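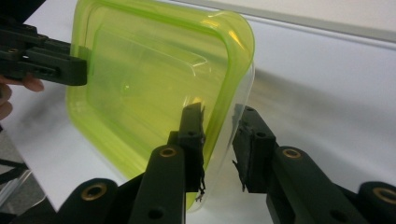

Two grippers on the one lime-green container, over the white table.

I finished rewriting our handling rules for the two-gripper container work in December, and a few people at Fiddale asked me to put them somewhere they could read without logging in. So here they are, with notes. They cover hand-held grippers used in pairs on light plastic foodware, and I wouldn't apply them to glass or anything with a liquid in it.

The old document was the Gotura checklist, which had 84 items. Most operators read it on their first day and never opened it again. Lesia Karpenko and I went through it over a couple of arvos and kept whatever we could tie to a spoiled run or a damaged part. The new one fits on a single page.

Start position

The container starts on clear table, with room on both sides for the fingers to open fully. Both operators say "ready" before either one closes. We used to let the first operator begin alone and the organised ones managed fine, but it made the recordings hard to compare.

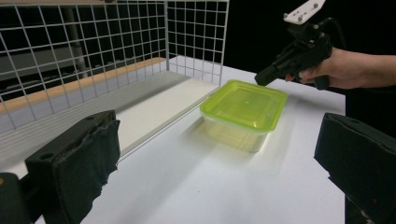
Lid on, container on the table, one gripper coming in from the far side.

Keep the cable behind your hand. If it crosses the work area, stop and re-route it. Don't flick it out of the way with your wrist, as the flick ends up in the data as a movement.

Lids and bodies

We treat a lid, a body and a closed container as three separate objects, each with its own label on the log sheet. The colour doesn't go in the label. Hirvonen's sheets did include it, and we ended up with the same part listed under lime, green and yellow depending on who was writing. 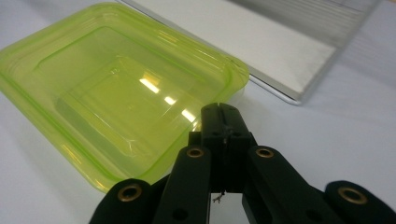 3 min read

Tinted plastic throws glare under bright lights. The rule is to leave the lights alone during a set and note the glare on the sheet. If you shift a lamp halfway through, the whole set gets logged again from the start.

Check the fingertips at the start of each session and after every 200 grasps. You're looking for threads coming off the pads, scuffed edges and any play in the pivots. A few loose fibres can wait until the break. A pad that has lifted at a corner can't, and that gripper comes off the table until it's redone.

Closing force is by feel. Squeeze until the object stops sliding, then hold. If the walls bow in you've gone too far - ease off and mark the grasp as heavy.

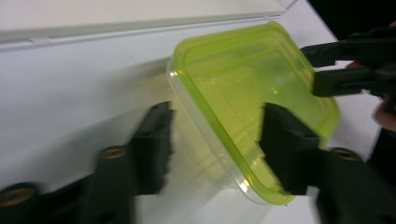 Shared holds

When both grippers are going for the same object, one operator leads and the other follows. The leader is named on the sheet before the set starts and doesn't change partway. The follower lets go only when the leader says "mine".

Tilting is allowed. Fast swings aren't, and if the picture is smearing on most of a run, slow down and repeat it. Our last full set was 270 runs, and the repeats for speed were the biggest single cost in time.

I still don't have a good rule for dropped lids. At Enomdale they keep the run and tag it, and we've been binning ours. I'm leaning towards their way and will update the page once Lesia and I have settled it.

Recent posts
Labelling parts without arguing about it
Replacing gripper pads: what we keep in the drawer
Moving off the Gotura checklist
Notes from a visit to Enomdale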